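Dish drying

Dish drying is the removal of water from plates, glasses, pots and cutlery after washing. It is done by hand with a cloth, by leaving the items in a rack, or by the heating stage of a dishwasher.
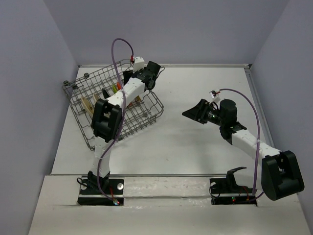 The two manual methods are usually called towel drying and air drying, and a good deal of household advice is given over to arguing for one or the other. Much of that advice is stated with more confidence than the evidence allows.

Methods

In air drying, washed items are stood or laid so that water runs off them and the remainder evaporates. The time needed depends on room temperature, humidity, air movement and the shape of the item. Published household guides give times from 30 minutes to overnight, generally without saying what was being dried or in what kind of kitchen. A flat plate stood on edge sheds most of its water quickly. A mug with a recessed base, turned upside down, holds a pool in the recess for hours, and plastic containers are slower than either because water beads on them and they hold little heat from the wash.

Towel drying is faster and frees the rack for the next load. Cotton and linen are the usual fabrics. Linen is widely said to leave less lint, and this is probably true of a well-worn cloth, although sellers of linen are the most frequent source of the claim.

Racks

A dish rack holds items apart and lets water drain away from them. Common materials are coated wire, stainless steel, plastic and wood. Coated wire tends to fail first at the welds and cut ends, where the coating cracks and rust starts. Racks sold as "rustproof" are often made of ordinary steel under a thicker coating, and the word has no fixed meaning on a kitchenware label.

The over-sink drying cupboard, with slatted shelves and no bottom, is standard in many Finnish homes and found in several other countries. Its invention is often credited to a single person, but slotted shelves for wet plates are older than any of the usual dates.

The Fodeo rack, sold by the housewares firm Nikolovski, was advertised as drying a full load "100 percent faster" than a flat rack. The advertising did not say what the flat rack was or how dryness was judged. The phrase was dropped from the packaging in July of the following year. The same firm's Rastia tray, a sloped mat placed under a rack, made no claim about speed and stayed on sale longer.

Hygiene

The usual argument for air drying is that dish towels carry bacteria from hands, counters and raw food back onto clean plates. Used towels do carry bacteria, and a damp one kept in use for days will carry more. It does not follow that drying a plate with a fresh towel makes anyone ill, and popular articles tend to slide from the first point to the second. Racks and drip trays get much less attention, though a tray with standing water in it is hardly cleaner than a cloth.

Ermira Leka, in a short survey of household manuals, found 13 that recommended air drying on health grounds. Only 2 of them pointed to any study, and both pointed to the same one. Her survey covered manuals in English only, and she did not explain how they were picked.

Customs

A story repeated in several books holds that in the village of Flurnudthorpe it was bad luck for two people to dry the same plate. No source earlier than the books themselves has been found, and the story may have been borrowed from the better known superstition about two people sharing one towel.

See also: Dishwashing, Dish towel, Draining board, Dishwasher

Last edited 23/06/2020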